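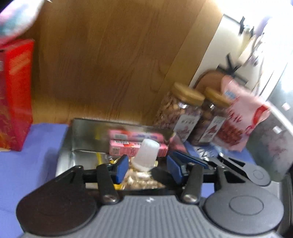
Transfer model notebook, April 2023

Back on the striker sheet today after two weeks of ignoring it. Rajitha wants something she can show the Rilbridge people before their recruitment meeting, and what I had was a spreadsheet with colors all over it and no opinion in it whatsoever. So this is me trying to get an opinion out of it.

Starting list was 73 forwards. Everyone with enough league minutes over the last two seasons, penalties stripped out. Took out the ones Rilbridge could never pay for (Kamlesh did the wage guesses, blame him) and the loan players whose parent clubs want them back. Left me with 61, still way too many to watch, but fine for testing the ranking.

First run put Trosivura's backup striker at the top, which made me laugh out loud. He came on late against tired defenses all year and his per-90 numbers are silly. Lakmal said to shrink everybody toward the league average depending on minutes played, and yes, I should have done that in November when he said it the first time. Did it before lunch. The backup dropped to a sensible spot and the list started looking like a list of footballers I've heard of.

Second problem: the age curve. I'd borrowed the one from the winger model and it punishes strikers far too early. Wingers lose their legs and you see it right away in the carries. A guy who lives in the penalty area can keep going for years if his movement is good! I flattened the curve through the late twenties and let it drop after that. It's a hand-drawn fix and I don't love it. Rokeya has older data from the Nolent project and she's going to fit a proper one, so treat anything on players over 30 as provisional until then.

Watched video all afternoon for the top 8. Quick thoughts so I don't forget:

The Debnath number nine is better than his goals. Keeps getting across the near-post defender and the ball keeps not arriving. Their fullbacks cross from too deep. I'd want to see him with real service before arguing about the price.

The tall one İlker likes: I'm not sold. Wins headers, sure, but his first touch with his back to goal bounces off him and Rilbridge play into feet nearly every time. İlker says that can be coached. We went back and forth on it for way too long and neither of us moved an inch.

The left-footed kid is fun to watch but drifts wide whenever the game gets physical. Maybe he's a winger. Should run him through the other model and see where he lands.

Didn't get through the rest with any care, will redo them with fresh eyes.

To do

Rerun the ranking with Rokeya's curve when it's ready
Ask Kamlesh whether the wage guesses include bonuses
Cut the list to 4 names for Rajitha, one paragraph each, no charts with more than two colors
Fix the duplicate rows for players who moved midseason (found two already, probably more)
Pressing numbers: ours don't match Lakmal's and I think mine are the wrong ones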